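Hand-Held Gripper Checklist, Mosville floor
With comments after the finger fault

Applies to: all hand-held grippers used at the white tables, both hands
Checked by: the operator before each session, the shift lead once a week
Keep with: the tool log for that gripper

Why the list changed

The old list had nine lines and could be ticked in under a minute. In June a finger came loose on one of the right-hand grippers during a wiping task. The screw that holds the finger to its carrier had backed out far enough for the finger to tilt, and when the operator squeezed, the tip slid off the cloth and the bare edge of the carrier ran across a tablet. The glass cracked. The operator got a shallow cut on the thumb reaching to catch the tablet and was back at work the same afternoon.

The gripper had been ticked as good that morning. It had also been ticked as good on Sunday, when the finger had already been reported as "a bit soft" in the comments box. The comment was read two days after the tablet broke.

Items marked NEW were added after that. Items marked CHANGED were on the old list with different wording.

Section 1. Before power on

1.1 Tool number matches the log. Pass.

1.2 Housing free of cracks. Pass. Look at the slot in each finger housing from both sides. Two hairline cracks were found at the end of a slot on a spare. The spare has been pulled.

1.3 Finger screws tight, by driver. CHANGED. Pass with comment. The old wording was "fingers secure," and most people checked by wiggling. A finger can feel solid with the screw half out. Put the driver on each screw. If it turns at all, write it down even if you then tighten it.

1.4 Paint mark across screw head and carrier lines up. NEW. Pass on all but one. The unmarked one was rebuilt by the night shift and missed. Marked and rechecked.

1.5 Tip bands seated, no lifting at the corners. Pass with comment. One band had dust under it. Replace the band, do not press it back down.

1.6 Inner pads clean and flat. Pass. Lint builds up quickly on cloth tasks. Wipe the pads between tasks and not only at the end of the day.

1.7 Cable free along its whole length, not trapped under the table foot or a chair wheel. Fail at one station. The chair had been parked on it. Jacket was marked but not cut. Cable swapped anyway.

Section 2. Power on

2.1 Status light steady within 30 seconds. Pass.

2.2 Open and close fully, ten times, no catch. CHANGED from three times. Pass with comment. The loose gripper in June closed cleanly for the first few squeezes and began to drag after that. Ten is enough to show it and takes no time.

2.3 Opening width reads the same at the start and end of 2.2. NEW. Pass. If the two readings differ, stop and go back to 1.3. We now think the drift was visible in the log for that gripper well before the failure, but no check asked anyone to compare.

2.4 Trigger returns without help. Fail on one. Spring is weak. Tagged out, Levico spring kit on order.

2.5 Squeeze count below service limit. NEW. Pass on most. Fingers come off for cleaning and new screws at 2000 cycles and are replaced at 3000. The gripper that failed was past the second figure. The counter was working the whole time and was not on the checklist.

Section 3. Table and surroundings

3.1 Table dry and clear of anything not in the task sheet. Pass with comment. Pens and mugs keep turning up. Move them to the shelf before starting.

3.2 Chairs pushed back on the working side. Pass.

3.3 Glass items in the task are the practice units, not working ones. NEW. Pass with comment. The tablet that cracked was somebody's working tablet, borrowed when the practice one was missing. It cost 400 to replace. If there is no practice unit, skip that task and note it.

3.4 Cloth is from the task bin and has no hard seam or label. CHANGED. Pass. A stiff label can push a finger sideways when it is pinched at the tip.

3.5 Space between people at a shared table. Comment only.

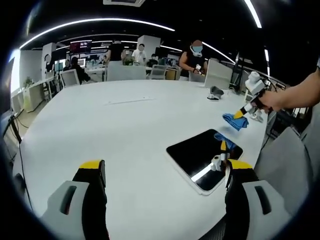 An arm's length is enough for wiping and folding. It is not enough for anything lifted above the table, and those tasks need the neighboring place left empty. People passing behind the table should wait until the operator has set the item down. We had two near misses of this kind in the same month as the finger fault. They are in the log as "bumped" with no further detail - please write more than that.

Section 4. During work

4.1 Stop if a tip slips twice on the same item. NEW. One slip is normal on soft material. Two in a row on an item that held before is a reason to put the tool down and repeat 1.3.

4.2 Do not catch a falling item with the free hand. CHANGED. The old list said "take care with falling items." Let it fall. This is how the thumb was cut.

4.3 Do not tighten screws with the tool powered. Seen once during this inspection. Spoken to at the time.

4.4 Report by voice to the shift lead as well as in writing. NEW. The comments box is for the record. A loose part is not to wait there for someone to read it.

Section 5. End of session

5.1 Power off, fingers left open. Pass.

5.2 Cycle count copied to the log. NEW. Pass with comment. Two entries were copied into the wrong column. The column heading will be reworded.

5.3 Tagged tools on the red hook, not back in the tray. Fail. The tool with the weak trigger spring was tagged and then found in the tray an hour later. The tag was still on it. The tray and the hook are too far apart and the hook will be moved.

Open items

Thread locker. The Ukari sheet calls for a medium grade on the finger screws. The failed screw had none on it. We don't know if it was left out at the last rebuild or cleaned off later. All finger screws are being pulled and redone, left hand first.

Replacement fingers. De Luca has one batch on the way. Until it arrives, any gripper over the replacement limit stays tagged, even if it passes everything else.

Left-hand grippers. None have come loose so far. They get fewer cycles, so this says little. Same checks apply.

Weekly check by the shift lead. Missed one week out of the last four. Move it to the start of the shift, 7:30, before the tables are in use.

Result of this inspection: floor cleared for work, two grippers out of service, one cable scrapped. The failed items in 2.4 and 5.3 are to be looked at again at the next weekly check.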